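Osamu Kamata has a soft spot for cables. Ask him about the drawer of old chargers in your kitchen and he leans forward, delighted, and wants to know how they're stored.

"Everybody has that drawer!" he says. "And everybody wraps the cord around their hand and pulls it tight. I did it for years. I ruined a lot of good cords."

Kamata runs the cable library at Crabtree, a shared workshop in Daswood where members borrow leads the way other people borrow books. He started it in January with a single shelf and now looks after 300 of them, sorted by color first and by length second. The color idea came from his daughter, who was tired of reading tiny labels, and he loves it.

"You say 'bring me a teal one' and people just go," he says. "I can't believe I ever did it with stickers."

His method is simple. Each cord is coiled loosely, following the curve it already wants to take, and put in a shallow bin with others like it. He never puts more than 6 in a bin – after that they start to knit themselves together, and you're back to picking at knots.

The coils are laid out on a bare tabletop first, with space between them, so you can look each one over before it goes away. Kamata likes a wood top for this. Colors show up well on it, he says, and a cord doesn't slide off while you're reaching for the next.
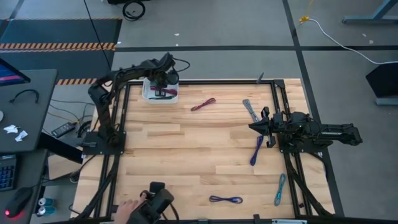 Cables spread out on the butcher-block table at Crabtree, with the white bin toward the back.

What about the tangle under the desk, the one we all have? Kamata laughs. "Oh, that's next. I've got 13 extension cords to go through and I'm looking forward to every one of them."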